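4.2 What the Closier drafts tell us

Anyone who writes about ghost stories for a living learns to distrust the author's own account of where the ghost came from. Writers give interviews, and in interviews they like to have been sickly children with access to a large library. The Prendedden novels are a useful case here, as their drafts survive in better order than their author's memories do. Perić told one interviewer that the drowned village came to him in a dream in November, and told another that he lifted it from a tourist leaflet. The Closier papers suggest a third possibility, that he had wanted to write a comic novel about a water board and was talked out of it.

The papers fill two boxes. The first holds the typescripts of Prendedden and its sequel, Lokon, both heavily marked in green ink. The second holds everything else, including a long correspondence with his editor, Randi Solberg, on the subject of whether a bell can ring under water. Solberg thought not. Perić thought that a reader who had accepted a dead parish clerk on page 20 would not make difficulties about acoustics on page 70. The bell stayed in, and reviewers singled it out as the most convincing thing in the book.

The earliest version of the opening chapter has no bell, no clerk and very little weather. An engineer arrives at a reservoir, argues about his lodgings, and reads a file. The file is given in full. It is a good pastiche of a badly written file, and one can see why Solberg asked for it to be shorter. What matters for our purposes is that the drowned church is already present, as an entry in a list of structures to be compensated. Its haunting was done later and in stages, mostly by crossing things out. By the third draft the compensation has gone and only the church is left, with the engineer looking at it on a map and no explanation of why he keeps doing so.
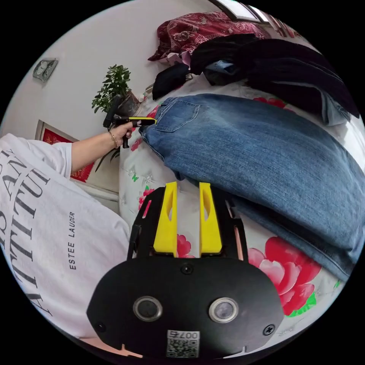
Figure 3

Karagiannis has read this process as one of steady refinement, in which the supernatural is "released" from its bureaucratic shell (Panagiotis Karagiannis, in the only full-length study to date). It is an attractive reading, and it has the advantage of making Perić look as if he knew what he was doing. The margins are less flattering. Beside the engineer's first sight of the water Perić has written "frightening?" and, a little lower down, "no." The passage was then left alone for two drafts and printed almost as it stood. If the uncanny was being released, it was being let out by a man who kept checking the lock.

There is also the matter of the historical apparatus. Prendedden opens with a note assuring the reader that all dates have been verified, followed by a valley that does not exist, flooded under a law that was never passed. Karagiannis treats the note as a hoax in the old Gothic manner, a cousin of the manuscript found in a chest. I would put it lower on the social scale. Solberg's letters show that the note was written for an earlier book, an honest one about canals, which did not sell, and that Perić saw no reason to waste it. The Gothic has always been a thrifty genre.

Lokon is harder to account for. The sequel drops the reservoir, keeps the clerk, and moves the whole business to a town hall with central heating. The edition of 2000 restored a chapter that Solberg had cut, in which the clerk takes minutes at a meeting of the drowned, and readers have been divided over it ever since. I am in favor of it. The minutes are dull in exactly the right places, and the item on drainage is carried over to the next meeting.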